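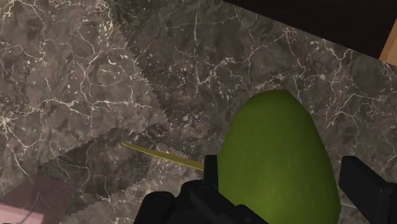
Gripper reports a closed grasp with one finger off the object
Tarellow Forum > Manipulation > Simulation faults

fgezer
Kitchen scene, arm on the counter, green fruit as the target. The Stalo driver returns grasp_ok, the controller starts the lift, and the fruit stays where it is or rolls. From the wrist view the left pad is up against the outline of the fruit and there is marble showing between the fruit and the right fingertip. The state machine still goes to LIFT.

Failure count is 49 out of 300 runs. Grip force limit is at the default. Same result after a clean restart. Has anyone had this on the current build?
Firdevs Gezer

bracket_h
Collision mesh. The visual mesh and the convex hull won't match on a shape that wide at one end. You see a gap and the solver sees contact.

fgezer
I drew the hull. It is close to the visual surface on the right side and does not reach the finger. Contact log has entries for the left pad only.

bracket_h
Then log it at the physics rate. At the render rate you lose short contacts.

selim_ates
I disagree with the mesh theory. grasp_ok in Stalo is a stall check. If finger velocity stays under threshold for 10 steps, it returns true. The fingers are linked, so when the left one jams, the right one stops too. The driver never asks whether both pads are loaded.

oday_k
Which is fine for a centered object. The fault is the approach pose, and the driver is only reporting what it was written to report.

selim_ates
A flag called grasp_ok should not be true with one pad loaded. On hardware that is a dropped part, and here there are knives on the same counter.
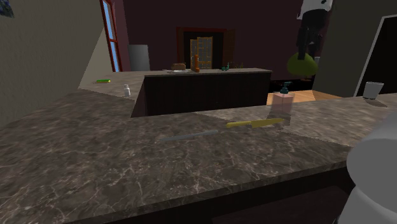
Page 2 of 2

fgezer
Physics-rate log is done. Left pad loaded, right pad zero for the whole closing phase. So no short contacts were missed. The wide view is no help for this: the long finger overlaps the top of the fruit and you can't judge the gap from there.

bracket_h
OK, I withdraw the hull. I would still check the friction value on the stone. High friction holds the fruit in place, the left finger can't push it to center, and you get your stall.

selim_ates
Agreed on friction as the trigger. The check still needs fixing. I gate LIFT on both pads:

if stalled and f_left > f_min and f_right > f_min: LIFT
else: OPEN, re-center, retry

Set a retry limit or it will cycle forever on a bad pose.
Selim Ateş

oday_k
The gate hides the pose error. You will get retries in place of drops and the numbers will look better than the planner deserves.

fgezer
I will log retries as a separate failure class. Also, move the yellow knife or add it as a keep-out. The planner has no knowledge of it at present, and a fruit rolling off one finger is not something I can predict.

bracket_h
Keep-out. If you move it you are testing an easier scene.

fgezer
Keep-out it is. I'm leaving the thread open until the gated batch is through. Bug filed against the driver.

14 replies | 3 shares | Follow this thread

Related threads
Titeck wrist: force reading drifts after tool change
Stall threshold too low on soft objects
Bozkurt planner ignores thin obstacles near the target
Convex hull or decomposition for produce models?
Release notes, October build

Contact the moderators | Forum rules | © Tarellow | Back to top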